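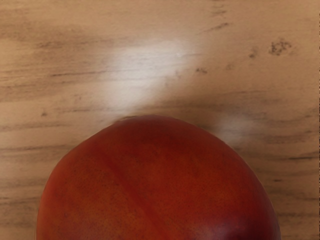 Red-orange fruit on a wooden tabletop.

Filed under: Kitchen > Surfaces and Timber Care

Oiling and maintaining a timber benchtop

These notes cover solid timber tops finished with a penetrating oil. They do not apply to polyurethane or two-pack finishes, which sit on the surface as a film and have to be sanded back before any oil will take. To check which you have, put a few drops of water on an inconspicuous spot and leave them for 20 minutes. On a film finish the drops stay beaded and the timber under them does not change colour. A worn oil finish will darken. A fresh oil finish also beads, so try the test near the sink where wear is greatest.

Choice of oil

Food-grade mineral oil never cures. It is easy to apply, has no odour and needs renewing often. Raw linseed cures very slowly and stays tacky in cool weather. Boiled linseed from the hardware shop generally contains metallic driers and I don't use it on a top where food is prepared. Pure tung oil cures hard, is reasonably resistant to water and is what I recommend for a benchtop. Check the label, as plenty of products sold as "tung oil finish" are mostly varnish and turps. Tung oil is pressed from a nut, so ask first if anyone in the house has a nut allergy.

Don't use olive or canola oil. Neither cures properly and both go rancid.

Preparation

Clear the top completely and wash it with warm water and a small amount of dishwashing liquid. Wipe off with a clean damp cloth and let it dry overnight. Sand with the grain using 120 grit, then 180, then 240. Don't go finer than 240 or the surface closes up and takes less oil. Vacuum between grits. After the 180, wipe the top with a damp cloth to raise the grain, let it dry, and knock the fibres back with the 240.

Black marks around taps and under tins are iron stains. Oxalic acid removes them (sold as timber bleach or deck cleaner). Wear gloves and eye protection, keep it off stone and metal, rinse well and allow a full day before oiling.

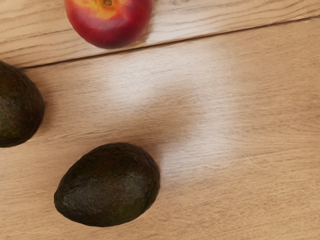
Seams between boards need separate attention. A seam that is dark but closed is usually just holding old oil and dirt, and a stiff nylon brush will shift most of it. If a fingernail catches in it, the joint has started to open. Work oil into the gap with a small brush on every coat and check it again in June, when the heating is on and the boards have shrunk as far as they are going to. Do not fill a seasonal gap with epoxy. The boards swell again in the humid months and something else will split.

Application

1. Thin the first coat 50:50 with citrus solvent. Later coats go on neat.
2. Flood the surface with a lint-free rag and keep it wet for 20 minutes, topping up any dry patches.
3. Wipe off everything that has not soaked in. Go over it again an hour later, as open-grained timbers bleed oil back.
4. Leave 48 hours between coats. Four coats for a new top, one or two for maintenance.
5. Coat the underside and end grain as well, particularly at the sink cut-out. A top sealed on one face only will cup.

Rags soaked in tung or linseed oil can self-ignite. Lay them flat outdoors to dry, on concrete, or submerge them in a lidded metal tin of water. Never leave them scrunched up in the bin.

Full cure takes two to four weeks. Until then wipe up spills straight away, and keep hot pans and wet cloths off it.

Quantities

My own top at Eddale is blackbutt and took 486 mL over four coats, including the underside. Baiba Uibo has a spotted gum island of similar area that used noticeably less. Buy a litre and decant what is left into a smaller jar, filled to the brim, so it doesn't skin over.

Routine care

Wipe down with a well-wrung cloth. Avoid vinegar, bleach sprays and cream cleansers. Lemon juice and stone fruit juice will dull the finish if left, so rinse and dry the spot. Re-oil when water stops beading at the sink, which on mine is every 11 months.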